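Print | Email this article
6 comments | 32 shares

When the lid wouldn't let go

22 August 2023

The fault log at Prukura's test kitchen in Grotton has 37 entries, and the lab's lead engineer talks about number 37 with real delight. "It's my favourite fault of the lot," she says. "It looked like nothing at all!"

The job was a plain one: two arms, a rice cooker and a pair of plates. During a January run the right arm closed on the back of the lid, the controller reported the grip as open, and the arm set off for its rest position with the cooker still attached. It rose a hand's width before an operator hit the stop.

"No rice, no water, no heat – we always practise cold," she says. "But you look at it hanging there and think, right, what if it had been full?"

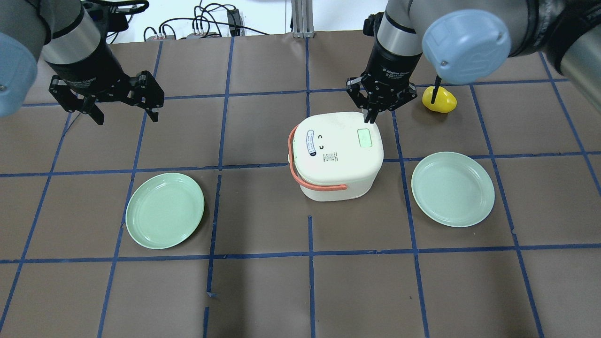 A wire and a wrong guess

The team blamed the software first and lost 2 days to it. The culprit was a worn cable that dropped the signal whenever the wrist turned far enough. With no fresh reading, the controller fell back on the last one it had, and that said "open".

"I was so sure it was the code," she laughs. "I'd have bet my lunch on it."

Now a missing reading stops both arms at once, and cables are checked before every session. Fedoruk, the supplier that built the controller, has taken the change into its own version.

She would love more labs to publish their logs. "Faults are brilliant teachers, and we'd happily swap ours for anyone's." The next job on her list is lifting the lid with the cooker full of cold water.

Print | Email this article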